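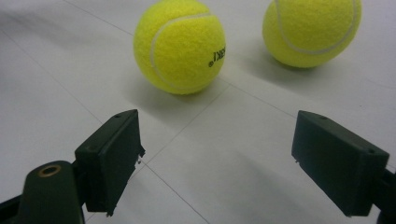 Tennis balls on a tile floor, part 2

Monday, August 26, 2024

The first part covered bounce. This one covers rolling, storage and felt, all of which turned out to be more of a nuisance than bounce was.

The room is tiled throughout, large pale squares with thin gray grout. I checked the floor with a 200 cm straightedge and a feeler gauge before starting. It is not level. Most people's floors are not level, and most people never find out until something round is put down on them. A ball released without a push near the window comes to rest against the baseboard on the opposite side. A ball released near the door generally stays put. If it sits with the seam down it stays put more reliably, and I will come back to that.

Grout lines. I had expected the joints to stop a slow ball. They do not stop it, but they do steer it. A ball crossing a joint square on loses a little speed and carries on. A ball crossing at a shallow angle tends to turn and follow the joint for a short distance before it climbs out. Wider joints would make this worse. If you are laying tile in a room where balls will be used, ask for the narrowest joint the tile allows and have it filled flush.

Seam. The seam on a tennis ball is a closed curve of rubbery adhesive set slightly below the felt. On clay or grass it makes no difference at low speed. On smooth tile it does. A ball rolling slowly will often rock at the end of its travel and settle with part of the seam against the floor. I repeated the roll 199 times with the same ball (I had planned on 200 and lost the last one under the radiator cover, where it remains). I did not keep a proper tally of resting positions and will not pretend to have one. The tendency was clear enough to see without it.

Print. The lettering is another matter. Ink lies on top of the nap and mats it down, so a printed patch is slicker than the felt next to it. I could feel this with a fingertip. I could not measure any effect on rolling.

Felt. I compared two grades from Gudari, the regular and the extra duty. Extra duty has a denser nap and sheds more in the first week. On outdoor courts the fuzz blows away. Indoors it collects along the baseboard as a fine yellow lint, and a broom only pushes it around. A damp microfiber cloth picks it up in one pass. A vacuum works too, provided the brush roll is switched off. Regular duty felt sheds less and is what I would buy for indoor use. After a few weeks of tile there is no visible wear on either, which makes sense given how little the surface grips.

Marks. None so far that did not wipe off. I had read complaints about green smears on light floors, and I suspect those come from balls that have been outside first. Keep one set for indoors and do not mix them.

Storage. The pressurized can is useless once opened, other than as a tube. I moved everything to a Workalport wire bin, the 300 mm size, which sits under the bench. Two comments on it. The wire spacing is wide enough that lint falls through to the floor, so put a sheet of cardboard in the bottom. The feet are bare metal and will scratch tile if dragged. I fitted the stick-on pads from Tredis, which have held up, although one came loose after mopping and had to be replaced. Clean the feet with alcohol first and leave the bin upside down overnight.

The bin holds up to 2 dozen balls if they are dropped in at random. Shaking it gets the level down slightly. I would not fill it that far, as the top layer escapes whenever the bench is bumped, and then you are back to finding out which way the floor slopes.

A reader in Vallejo asked after the last post whether a rug would be simpler. Yes, for stopping the balls. A low pile rug stops a slow ball almost at once. It also holds the lint, and getting felt fiber out of a rug takes a good deal longer than wiping a floor.

Still to do: pressureless balls, which are heavier and have thicker rubber walls, and a repeat of the slope test after the door threshold is replaced in November. I also need to take off the radiator cover.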